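Kapitel 4
Der Arbeitsplatz als Teil der Arbeit

Lernziele
Nach diesem Kapitel können Sie erklären, was man unter einer Arbeitsumgebung versteht.
Sie können Greifraum und Sehraum unterscheiden.
Sie können einen Bildschirmarbeitsplatz beobachten und Ihre Beobachtungen schriftlich festhalten.

4.1 Ein Beispiel zum Einstieg

Die Firma Zireo verkauft Ersatzteile für Fahrräder. Im Büro in Dronport nehmen die Angestellten Bestellungen an, prüfen Rechnungen und beantworten Fragen der Kunden. Im Juli bekam die Abteilung neue Stühle. Die Leitung erwartete, dass danach weniger über Schmerzen im Nacken geklagt wird. Die Klagen blieben aber gleich.

Obed Quaye, der für die Einrichtung zuständig war, setzte sich darauf einen Vormittag lang in das Büro und schaute zu. Er schrieb auf, wohin die Angestellten griffen und wohin sie den Kopf drehten. Dabei bemerkte er, dass viele beim Telefonieren den Hörer mit der Schulter hielten, damit beide Hände für die Tastatur frei waren. Die Papiere lagen links vom Bildschirm, und wer eine Rechnung prüfte, drehte bei jeder Zeile den Kopf. Mit dem Stuhl hatte beides nichts zu tun.

Dieses Beispiel zeigt, womit wir uns in dem vorliegenden Kapitel beschäftigen. Ein Arbeitsplatz besteht aus einzelnen Gegenständen, und jeder davon kann für sich gut sein. Ob man an dem Platz gut arbeiten kann, hängt davon ab, wie die Gegenstände zueinander stehen und in welcher Reihenfolge sie gebraucht werden.

4.2 Grundbegriffe

Mit Arbeitsumgebung bezeichnen wir alles, was von außen auf eine arbeitende Person wirkt: das Licht, die Luft, die Geräusche, die Möbel, die Werkzeuge und auch die anderen Menschen im Raum. In diesem Kapitel beschränken wir uns auf die Möbel und Werkzeuge. Licht und Lärm werden im folgenden Kapitel behandelt.

Der Greifraum ist der Bereich, den die Hände erreichen können. Man teilt ihn üblicherweise in zwei Zonen ein. In der inneren Zone bleiben die Oberarme nahe am Körper, und nur die Unterarme bewegen sich. In der äußeren Zone muss der Arm gestreckt werden. Was häufig gebraucht wird, gehört in die innere Zone. Der Locher, den man einmal in der Woche benutzt, darf weiter entfernt stehen.

Der Sehraum ist der Bereich, den die Augen ohne große Bewegung des Kopfes erfassen. Greifraum und Sehraum decken sich nicht vollständig. Die Tastatur zum Beispiel liegt für geübte Schreiber im Greifraum, muss aber kaum gesehen werden. Für ungeübte Schreiber gilt das nicht, und sie wechseln mit dem Blick ständig zwischen Tastatur und Bildschirm.

4.3 Die kleinen Dinge auf dem Tisch

In der Planung eines Büros werden die großen Möbel zuerst gezeichnet. Die kleinen Dinge erscheinen auf keinem Plan: Stifte, Becher, Zettel, Verpackungen. Sie kommen im Lauf des Tages auf den Tisch und nehmen dort Platz ein. Wird der Platz knapp, so rückt meistens die Maus zur Seite, denn sie lässt sich leicht verschieben. Der Arm folgt ihr nach außen, und die Schulter muss ihn halten.
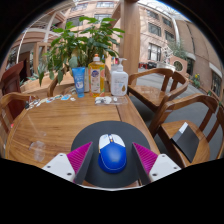
Hanyu Shen hat für ihre Abschlussarbeit 200 Arbeitstische an einer Hochschule untersucht. An 100 davon bat sie die Benutzer, am Morgen eine freie Fläche für die Maus mit Klebeband zu markieren. An den übrigen Tischen änderte sie nichts. Sie wollte wissen, ob eine sichtbare Grenze genügt, damit die Fläche bis zum Abend frei bleibt. Ihr Vorgehen besprechen wir im Abschnitt 4.6 genauer, weil man daran auch die Schwierigkeiten solcher Untersuchungen gut erkennen kann. Wer weiß, dass er beobachtet wird, räumt gewöhnlich auf.

Merksatz: Der freie Platz auf einem Tisch ist ebenfalls ein Arbeitsmittel und muss bei der Planung berücksichtigt werden.

Aufgaben zum Einstieg

1. Beobachten Sie Ihren eigenen Arbeitsplatz während einer Stunde. Notieren Sie, welche Gegenstände Sie berühren und welche nicht.
2. Zeichnen Sie den Tisch von oben und tragen Sie beide Zonen des Greifraums ein.
3. Vergleichen Sie Ihre Zeichnung mit der einer anderen Person aus dem Kurs. Besprechen Sie, welche Unterschiede mit der Tätigkeit zusammenhängen und welche mit der Gewohnheit.

Bewahren Sie die Zeichnung auf, Sie brauchen sie im Abschnitt 4.5 wieder.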